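Demo days, week whatever

Posted February 14, 2025

OK so quick one, I have to be out the door soon. Several people asked how the cutlery thing is going and I keep answering in half sentences so here are all the half sentences in one place.

Short version: 971 demos recorded. Target is 1,737, which is a silly number, it came out of a spreadsheet Şükran made and neither of us wants to reopen the spreadsheet. So. Over halfway. March looks doable for the rest if the wrist cable holds.

For anyone new, the task is sorting plastic cutlery into a caddy by type. Spoon, fork, knife. I drive the arm remotely with the little leader arm, the follower copies me, everything gets logged, and later the policy (project name is Cerura, don't ask) tries to do what I did. That's the whole job right now. Me, pretending to be patient, putting forks away.

Things I got wrong in the first batch, in no order.

Speed. I was way too fast. You get good at it and start showing off, and then the recordings have these swoopy moves that look great and teach nothing. Şükran Kurtuluş watched a handful of mine and said I drive like I'm late for a bus. Fair. Slower now.

Pausing. Opposite problem. Stop to think above the caddy and the log has a long stretch of nothing, hand just hovering. Train on enough of that and the arm hovers too. Forever. Decide where you're going before you touch the leader. If I catch myself dithering I throw out the take and start again, no saving it.

Always grabbing from the same side. Didn't even notice. Right handed I guess.
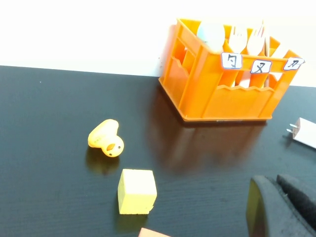

The clutter is on purpose by the way. First setup was clean, just caddy and cutlery, and the policy was very happy until somebody left a pen on the table. So now the duck lives there. Cubes too. They get moved between sets, the duck more than anything becuase it's the easiest to pick up. No rule for where. I tried having a rule and ended up with the same four layouts, so now I just shove things.

The labels on the caddy are 勺, 叉, 刀 – spoon, fork, knife, left to right. Handwritten. The model gets the instruction as text, and we want to find out later if it pays any attention to the labels or only goes by what's already standing in each slot. My bet is it ignores them completely. Şükran has bet me lunch the other way. To settle it we'd have to swap the labels around and I'm not touching them until the main set is done, one thing at a time.

Black shiny tabletop, yes, I know. Everything has a reflection. I complained for a week, wanted to put a mat down. Then the guy at Fliltach who sold us the leader arm pointed out that kitchens are full of shiny black counters, so fine, it stays. I still don't like it. Depth is noisy near the caddy and I've had 2 takes where I went for the reflection myself. Me! A person with eyes! In my defense I was driving off the wrist view only and it was the end of the day.

Which brings me to views. Drive off the wrist camera OR off the fixed one, but know which one you're using. I kept flicking between them and my hand would do a small wrong twitch at each switch. Wrist for the last bit of the approach, fixed for everything before that, one switch per demo. Cleaned things up a lot.
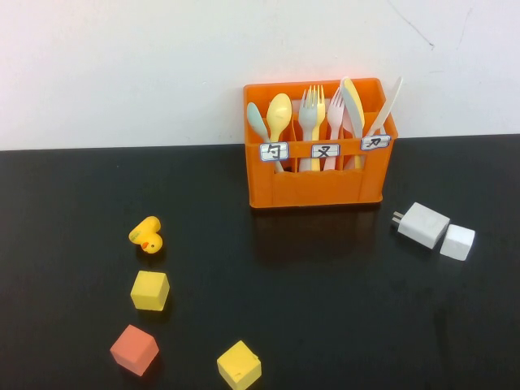

Forks are the worst. Tines up, dropped into a slot that already has forks in it, they catch on each other. Spoons just go. Knives go in easy but then they lean and get in the way of the next one. I used to straighten them by hand between takes and Şükran made me quit doing that, since a real caddy is messy and the arm should see messy. She's right, it's just itchy to look at.

Also every color of cutlery is pastel and the white ones basically vanish against a white wall in the camera feed. Might buy a darker set. Might not.

Set length: I do 95 in a day and then my thumb is done. Tried going past that, once, and the last stretch was garbage, all of it deleted. Ninety five and stop. Stretch your hands.

Oh and gripper fingers. The soft covering slips on thin handles if you grab near the very end. Grab in the middle. Close, wait a beat, lift. The wait is the one pause I allow. It gives the log a clear moment where the grip is done before the lift starts, and the Skometti folks do the same with their towel stuff so I feel ok copying it.

Still to do: relabel the first 60-odd takes where I typed "frok" in the instruction field. Every one of them. Copy paste is a wonderful thing. Then back up the drive, then ask Kaplan about a longer cable, then next set on Monday.

Gotta run, comments are open, will answer over the weekend probaby.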